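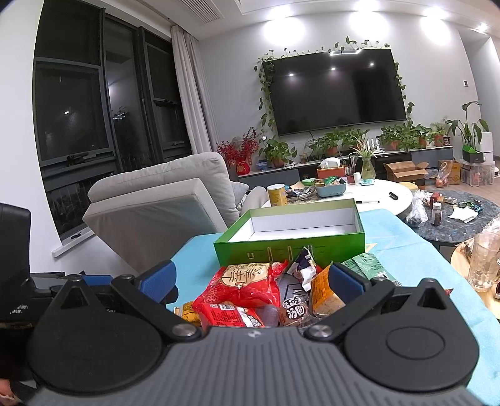
Verpackte Lebensmittel. Das aufgedruckte Datum sagt oft weniger aus, als viele Käufer annehmen.

Haltbar bis gestern

Was mit Nudeln, Joghurt und Konserven passiert, wenn das Mindesthaltbarkeitsdatum abgelaufen ist

21. Februar 2026

Die Halle von Pullico liegt am Ortsrand von Rarska, zwischen einem Reifenhändler und einer Tankstelle. Geöffnet wird um acht, und meistens stehen schon Leute vor der Tür. Verkauft wird Ware, die im normalen Handel keinen Platz mehr hat: Müsli mit dem Verpackungsmotiv der vorletzten Saison, Tomaten in verbeulten Dosen, Schokolade, Knäckebrot, Tee. Ein großer Teil davon hat das Mindesthaltbarkeitsdatum in wenigen Wochen erreicht oder schon hinter sich.

Thandeka Coetzee leitet den Einkauf. Ihr Büro ist ein verglaster Verschlag über dem Wareneingang, auf dem Schreibtisch stehen Musterpackungen und eine Küchenwaage. Jeden Morgen gehen Angebote von Herstellern und Großhändlern ein, oft ganze Paletten, manchmal ein halber Lastwagen. Sie muss schnell zusagen. »Bei Keksen überlege ich nicht lange«, sagt sie. »Bei Nüssen schon. Fett wird ranzig, und das schmeckt man sofort.«

Dass Pullico solche Ware verkaufen darf, überrascht viele Kunden. In Deutschland ist der Verkauf nach Ablauf des Mindesthaltbarkeitsdatums grundsätzlich erlaubt, sofern das Lebensmittel einwandfrei ist. Der Händler muss das allerdings prüfen und haftet dafür. In der Halle hängen über den betroffenen Regalen gelbe Schilder mit dem Hinweis »Datum überschritten, Qualität geprüft«. Geprüft wird am Vormittag, mit Messer, Löffel und Nase. Von jeder Charge öffnet Coetzees Team mehrere Packungen, bei Konserven kommt eine Kontrolle der Nähte und Deckel dazu. Gewölbte Dosen fliegen raus, ohne Diskussion.

Zwei Daten, zwei Bedeutungen

Auf Lebensmitteln finden sich zwei verschiedene Angaben, die im Alltag häufig verwechselt werden. Das Mindesthaltbarkeitsdatum nennt den Zeitpunkt, bis zu dem das ungeöffnete Produkt bei richtiger Lagerung seine typischen Eigenschaften behält: Geruch, Geschmack, Farbe, Konsistenz, Nährwert. Es ist eine Zusage über Qualität. Danach kann ein Pudding etwas Wasser absetzen oder ein Kakao klumpen.

Anders das Verbrauchsdatum, erkennbar an den Worten »zu verbrauchen bis«. Es steht auf leicht verderblicher Ware wie Hackfleisch, frischem Geflügel oder manchem Räucherfisch. Wer es überschreitet, riskiert eine Lebensmittelinfektion, auch wenn das Fleisch noch gut riecht. Verkauft werden darf es dann nicht mehr, und in die Pfanne gehört es auch nicht.

Manche Produkte brauchen überhaupt kein Datum. Salz und Zucker zum Beispiel, Essig, Wein, frisches Obst und Gemüse. Beim Honig ist es vorgeschrieben, obwohl er kühl und dunkel gelagert jahrelang genießbar bleibt. Wird er fest, hilft ein warmes Wasserbad.

Wie das Datum zustande kommt

Festgelegt wird das Mindesthaltbarkeitsdatum vom Hersteller. Wie das abläuft, lässt sich bei Eletti beobachten, einer Nudelfabrik mit angeschlossener Soßenküche, eine halbe Autostunde von Rarska entfernt. In einem fensterlosen Raum neben dem Labor lagern Rückstellmuster, nach Produktionswoche sortiert. Cristóbal Zúñiga zieht eine Kiste mit Pesto aus dem Regal. Die Gläser stammen aus dem Mai des vorletzten Jahres.

Für jede neue Rezeptur legt er eine Reihe an. Ein Teil der Gläser steht bei Zimmertemperatur, ein Teil im Wärmeschrank bei 30 Grad, wo die Alterung schneller verläuft. In festen Abständen wird gemessen und probiert. Sechs Leute aus dem Betrieb bilden die Verkostungsrunde, darunter zwei aus der Buchhaltung, die nach Zúñigas Erfahrung die empfindlichsten Zungen haben. Sobald die Runde einen deutlichen Unterschied zum frischen Produkt feststellt, ist die Grenze erreicht. Vom ermittelten Zeitraum zieht Eletti dann noch einen Sicherheitsabschlag ab.

Das Ergebnis ist also auch eine kaufmännische Entscheidung. Ein langes Datum freut den Handel, weil die Ware länger im Regal stehen kann. Ein kurzes schützt vor Reklamationen, falls ein Glas beim Kunden den Sommer über neben dem Herd steht. Beim Basilikumpesto geht es vor allem um die Farbe. »Giftig wird da nichts«, sagt Zúñiga. »Es wird braun. Und braunes Pesto schickt man uns zurück.«

Bei den trockenen Nudeln ist die Lage einfacher. Ohne Ei und trocken gelagert halten sie sich weit länger, als die Packung verspricht. Eierteigwaren sind etwas empfindlicher, und Vollkornnudeln können wegen des Fetts im Keimling muffig werden.

Was zu Hause zählt

Weggeworfen wird trotzdem viel, und ein erheblicher Teil davon in privaten Küchen. Die Beratungsfirma Oddsson hat im Auftrag mehrerer Händler der Region 100 Haushalte gebeten, über einige Wochen ein Abfalltagebuch zu führen. Fast 70 von ihnen gaben an, in dieser Zeit mindestens ein ungeöffnetes Produkt allein wegen des Datums entsorgt zu haben. Am häufigsten genannt wurde Joghurt, gefolgt von Sahne und abgepacktem Aufschnitt. Repräsentativ ist die Erhebung nicht, aber sie passt zu dem, was Coetzee an der Kasse hört. Dort fragen Kunden regelmäßig nach, ob man den Frischkäse »wirklich noch« essen könne.

Für die meisten Produkte mit Mindesthaltbarkeitsdatum genügt eine einfache Prüfung: ansehen, riechen, ein wenig probieren. Naturjoghurt ist im geschlossenen Becher oft noch Wochen nach dem Datum in Ordnung, die abgesetzte Molke lässt sich unterrühren. Hartkäse am Stück verträgt es, wenn eine kleine Schimmelstelle großzügig weggeschnitten wird. Bei Weichkäse, Brot, Marmelade und Joghurt gilt das nicht, dort muss bei Schimmel alles weg. Rohe Eier sollten nach Ablauf nur noch durchgegart gegessen werden.

Entscheidend ist außerdem, ob die Packung schon offen war. Das Datum gilt nur für das verschlossene Produkt. H-Milch, die ungeöffnet monatelang im Keller stehen kann, gehört nach dem Öffnen in den Kühlschrank und hält dort wenige Tage. Sie wird dabei nicht immer sauer, manchmal schmeckt sie nur bitter.

Auch der Kühlschrank selbst wird gern überschätzt. In vielen Haushalten läuft er bei 8 Grad oder darüber, empfohlen werden meist höchstens sieben, für Fleisch und Fisch deutlich weniger. Am kältesten ist es in der Regel auf der Glasplatte über dem Gemüsefach, am wärmsten in der Tür. Ein Thermometer kostet ein paar Euro.

In der Halle in Rarska ist es inzwischen Mittag geworden. Eine Palette Zwieback steht noch eingeschweißt am Tor, die Prüfung ist für den Nachmittag vorgesehen. Coetzee hat schon das nächste Angebot auf dem Bildschirm – Kichererbsen im Glas, Etikett schief aufgeklebt, Datum noch lange hin. Sie nimmt alle.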